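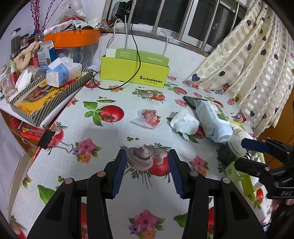
Can you refit a brass memorial plaque to a timber bench yourself? With a screwdriver, a 2 mm drill bit and a dry afternoon, most people can manage it.

By the Horgan workshop desk
July

Search this site Go

Start by ignoring the adhesive strip. Suppliers swear by it. I've seen enough plaques lying in the grass under park benches to doubt them, and Prulotis still sells the strip as "permanent" on its bargain range.

1. Ask whoever owns the bench. Councils have their own rules on wording and size.

2. Scrape off the old glue and sand the slat lightly.

3. Tape the plaque in place and check it with a level. Your eye will lie to you on a sloping backrest.

4. Mark the 4 corner holes and drill pilots. A slat 32 mm thick takes a 20 mm screw easily - don't go longer.

5. Use brass screws, by hand. Steel ones stain the timber, whatever the packet claims.

6. Stop when the head sits flush. Overtightening bends thin plate.

As for lacquer, I'm not convinced. Once it chips, the brass goes patchy underneath and you're stripping the lot. Plain wax twice a year has held its colour better on ours.

Contact Horgan | Copyright Horgan Plaques | Back to top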